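**Progress report, second reporting period**
Submitted to the Lasen Fund by Barrett Crenshaw, Project Lead, Stakach
October 28, 2020

## Summary

The Fund asked Stakach to determine whether robot arms of moderate cost can take over routine table clearing in shared dining rooms and small cafes. At the close of the second period our answer is a partial yes. Single items are moved dependably under controlled conditions. Full clearing of a table, at a pace that would help a working kitchen, has not been reached.

Spending is within the approved budget, and no change to the grant period is requested.

## Work completed

The task was divided into short chores that can be scored separately: lifting a cup, setting it on a tray, moving a plate, and stacking one tray on another. All trials use ordinary tableware of the kind our partner cafe, Zukdale, buys for daily service. We made no changes to the items to help the grippers. Trays and cups in dark colors were kept in the set although they are harder for the cameras to separate from one another.

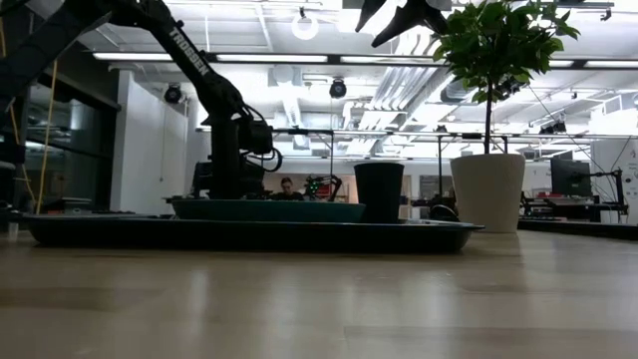
Cup placement received the most attention this period. The target agreed with the Fund in January was a success rate of 80 percent on upright cups, and that target has been met. Cups lying on their sides remain below it. The usual failure is a light touch during the approach that rolls the cup out of reach, after which an operator must step in. We record every such intervention as a failed trial, including those in which the cup was later placed correctly.

Plates have proved more difficult. A flat plate offers the fingers very little to hold, and the arm must either slide the plate to the table edge or catch the rim at a shallow angle. Both methods were tested. The rim method is faster but drops more plates — the edge method will be carried forward.

Trays are too wide for one gripper to lift level. We therefore began trials with two arms working together. Timing between the arms is still uneven, and when one lifts early the contents slide toward the other. Cups were left off the trays for the first part of this work and will be added again as control improves.

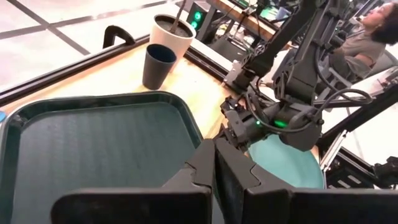
## Comparison with manual work

Staff at Zukdale clear a table of two in 23 seconds on average, including the return of the tray to the counter. Our system does not yet complete the same sequence without help, so a direct comparison would be misleading. On the single step of placing a cup, the arm is slower than a person by a wide margin. Most of that time is spent pausing before the grasp while the position of the cup is confirmed.

The cafe manager has told us that speed matters less to her than being able to leave the system alone. We have given that view considerable weight in planning the next period.

## Difficulties

- Glare from overhead lighting affects the detection of dark rims. Results vary with where the table stands in the room.
- Replacement finger pads from our supplier, Tanasarn, arrived late, and plate trials were delayed.
- Operator training took longer than planned. Two operators are now fully qualified.

## Plan for the next period

1. Repeat the cup trials with cups that contain a small amount of liquid.
2. Bring two-arm tray lifting to a standard that allows formal scoring.
3. Shorten the pause before each grasp.
4. Hold a supervised trial at Zukdale outside opening hours, subject to the approval of the owner.

We ask the Fund to confirm that item 4 may be charged to the existing travel and site line.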